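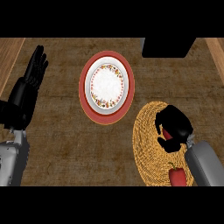
I spent most of April moving peppers from a straw mat to a dinner plate, and I have opinions.

The peppers weren't real, I should say. Neither was the plate, or the table. I was sitting in the back room at Rivcombe with a headset on and my own two hands in the air, and somewhere inside a computer a pair of black robot hands did more or less what mine did. Every go got saved. When you have enough goes, you feed them to a learning system and hope it picks up the idea. We call each one a demo, short for demonstration, and the people who make them get called all sorts of things, mostly "operators", though Milagros Cuervo in our lot prefers "pepper staff".

My argument is a simple one, and I've bored enough people with it in the kitchen that I may as well write it down. I think we throw away far too many bad demos, and I think the tidy ones we keep are teaching the machines to be a bit thick.

The way it normally goes is this. You do the task. If you fumble it, you press the button for discard and start again. If you hesitate, or reach for the thing and miss and reach again, you're encouraged to bin that as well, because it's "noisy". At Eltard, where I worked before, they had a sheet on the wall with the rules on it, and the first one was that a good demo should look as if you knew what you were doing from the start. Fair enough, you'd think! Who wants to learn from a ditherer?

But think about how you learnt to do anything with your hands. I learnt to make pastry from my aunt, and what I remember is her getting it wrong. She'd roll it too thin, it would tear, she'd swear a little and patch it with a scrap from the edge, and off she went again. If I'd only ever watched the perfect ones I'd have been fine right up to the first tear, and then I'd have stood there holding the rolling pin with no idea what came next. A robot trained on nothing but spotless demos is in just that position. The first time its fingers land a little to the left of the pepper it's somewhere it has never been before, and nothing it was shown covers it.

I had a long row about this with Ojārs Paulauskas, who looks after the training side and is a good deal cleverer than me. His point (and it's a decent one) is that if you leave the fumbles in, the system learns to fumble. It can't tell which bit of the demo was the mistake and which bit was the rescue. It copies the lot. He'd had a batch where someone kept nudging the mat before each grasp, purely out of habit, and the trained thing nudged the mat too, very solemnly, every single time. I did laugh. But I also thought, well, that's a person with a habit, and a habit isn't the same as a mistake you put right.

So what I'd keep is the putting right. Miss the pepper, notice, come back and get it – keep that. Miss the pepper, knock it across the table, lose your temper and wave your hands about – fine, bin it. And if the worry is that the machine can't tell the one from the other, then somebody should mark where the slip starts and where the recovery starts. It's dull work. I've done it for 34 demos in one sitting and my eyes went funny. It's still quicker than recording them all again in the hope that everybody will be flawless this time.

Part of the trouble is that you don't feel anything in there. With a real pepper you know you've touched it. In the simulation you go entirely by eye, and your own hand gets in the way of the thing you're after, so there's always a moment near the end of the reach when you're guessing. 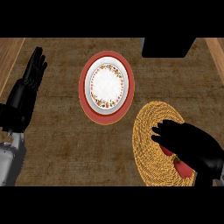
The right hand low over the pepper on the straw mat, with the plate empty.

I'd say that moment is the most useful part of the whole recording. It's where people slow down, and where each of us does something a bit different. Ieva Vanags comes in flat and closes gently. I tend to hover and then grab, like someone at a buffet who's been told to wait. Yao-tsung Ko uses such a small movement that I had to watch him 3 times before I saw when he'd closed his fingers. If you told all of us to do it the approved way you'd have lovely matching data, and you'd have lost the fact that there are several decent ways to pick up a pepper.

The other thing I'd change is the spare hand. Most of these pepper jobs only need one, so the other one just hangs about, and there's a rule that you should park it up out of the way, fingers open, and leave it there. I understand why. It's one less thing to go wrong. But I've never seen anyone in a real kitchen hold their left hand up like that while the right one does the work. It steadies the plate, or it goes looking for the next thing. We're teaching a two-handed machine that it has one hand and one ornament, and later on somebody (probably me) will be asked to record another 5 weeks of demos showing it how to use both.

Cinzia Bassi, who pays for all this through the Venckus project, asked me the sensible question, which was how much more it would cost. Less than you'd fear, I told her. A discarded demo has already been paid for. I'd sat there, my arms had ached, the computer had been on. At our Gonddale room they were binning 4 takes before lunch that I'd have kept without a second thought, and no one had even looked at them afterwards to see what was in them.

I don't want to pretend I've proved any of this. Ojārs has agreed to train two versions, one on the clean set and one with my rescues left in and marked up, and he's already told me I'm going to be disappointed. Maybe so. He's also said I can choose where the peppers start for the test, and I've been putting them in very awkward places.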